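Capítulo 4
O perdão entre irmãos

Equipa editorial Vanico, abril

Os três capítulos anteriores trataram do perdão que se recebe de Deus. Este ocupa-se do perdão que se dá e se pede a outras pessoas: em casa, no trabalho e na comunidade. Os textos de base são o Salmo 51, a parábola do servo que não quis perdoar (Mateus 18, 21-35) e a carta a Filémon, que convém ler por inteiro antes da primeira sessão.

Na parábola, um servo vê cancelada uma dívida enorme e, logo a seguir, manda prender um companheiro que lhe deve cem denários. O leitor costuma fixar-se na diferença entre as duas quantias. Repare-se também no pedido, que é quase o mesmo nos dois casos: «Tem paciência comigo.»

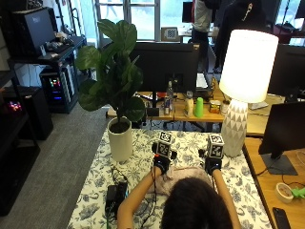 Mas perdoar não será dizer que o mal não teve importância?, perguntou alguém no grupo de estudo de Flarkent, e acrescentou que, se fosse assim, preferia continuar zangado. A objeção é séria. O Salmo 51 responde-lhe em parte: quem ali reza chama culpa à culpa e só depois pede um coração puro. Quem perdoa também precisa de dar nome ao que lhe fizeram.

Distinguem-se neste capítulo dois termos que a linguagem corrente mistura. O perdão pode ser dado por uma só pessoa, mesmo que a outra nunca o peça. A reconciliação exige as duas e, por vezes, demora anos. Há situações, como as de violência, em que o regresso à convivência não deve ser pedido a ninguém.

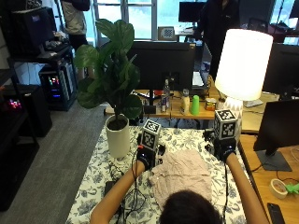

4.1 Antes de começar

Leia Mateus 18 em voz alta, uma vez, sem comentar. Escreva depois, em cerca de 500 palavras, uma ocasião em que lhe custou pedir desculpa. O texto é pessoal e não será recolhido. Guarde-o até à secção 4.5.

Comentários dos leitores

Anónimo: Usámos a carta a Filémon em duas sessões, numa só não chega.

Leitora de Allberg: A distinção entre perdão e reconciliação devia vir logo no capítulo 1.

Anónimo: Falta a referência do versículo do «coração puro». É o 12 na minha Bíblia e o 10 na da minha mãe.

© Edições Vanico | Contacto | Voltar ao topo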